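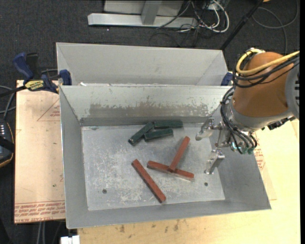 3.2 Fill level and closure condition

Bottles were drawn from two private cellars, Vutavley and Naltero, and grouped by closure. All were brandies in the miniature format, stored upright and away from daylight. Fill level was measured from the base of the capsule to the meniscus with the bottle standing on a level surface. Readings were repeated after 14 days, and the mean of the two was used.

Of the 51 bottles in the Vutavley group, almost all had metal screw caps with a cork liner. Liner shrinkage was graded on the Wike scale, from zero (no visible gap) to four (liner detached). Bottles graded three or higher showed greater ullage than the rest of the group, and their contents were more often described by the tasting panel as flat or musty. Label colour and label wear did not predict either result.

Figure 2. Median ullage by liner grade, Vutavley and Naltero groups. Bars show the interquartile range.

The Naltero group was smaller and had been moved between cellars at least once, so storage temperature could not be reconstructed. We therefore report its values separately and do not pool them with those in Figure 2 for the regression in Section 3.3. Bottles with a replaced or re-waxed closure were excluded from both groups.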